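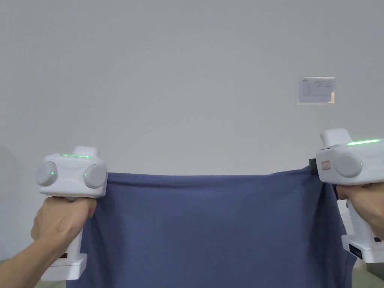

The Holum Hand Pair is a set of two hand-held grippers used to teach robots how to handle cloth. It was put together at the Sandeck workshop of Firkasier, a small maker of household robots, and is best known among its users for its upkeep routine, which has been passed along and added to over the years until it has become nearly as well known as the tool itself. The current version of the routine is marked June 4, 2022.

Setting up

The operator takes one gripper in each hand and works with the fingers much as one would with a pair of kitchen tongs. Before any folding is recorded, both grippers are switched on and left alone for 2 minutes, and then each is opened and closed 25 times, slowly, while the operator listens for clicks or scraping. After that comes the stretch check, a favorite with newcomers: a plain piece of cloth is pinched at two corners, pulled level and held there. If a corner creeps out of the jaws, the finger on that side needs attention, and it is much nicer to find this out before a long morning of shirts than in the middle of one!

Bed work

Large garments are commonly practiced on a bed, where there is plenty of room to spread them out and the surface gives a little under the fingertips, as it would in a real home.

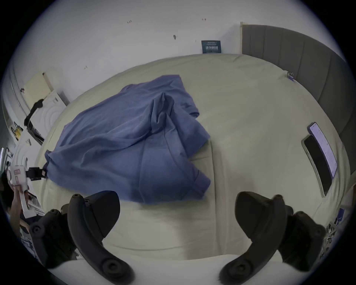
A soft surface does bring its own troubles, and the workshop notes spend a good while on them. Fingers pushed too far into a mattress pick up the sheet along with the shirt, so operators are taught to come in low and nearly flat. Lint is the other nuisance. It gathers where the finger meets the body and should be brushed out after every session with a dry, soft brush (never a wet one).

Care and repair

Finger screws are checked every 7 days and tightened by hand. Pads are replaced when the stretch check fails twice in a row, or after 85 hours of use, whichever comes first. Spare pads come from Ferrand, and the workshop places its large order each September.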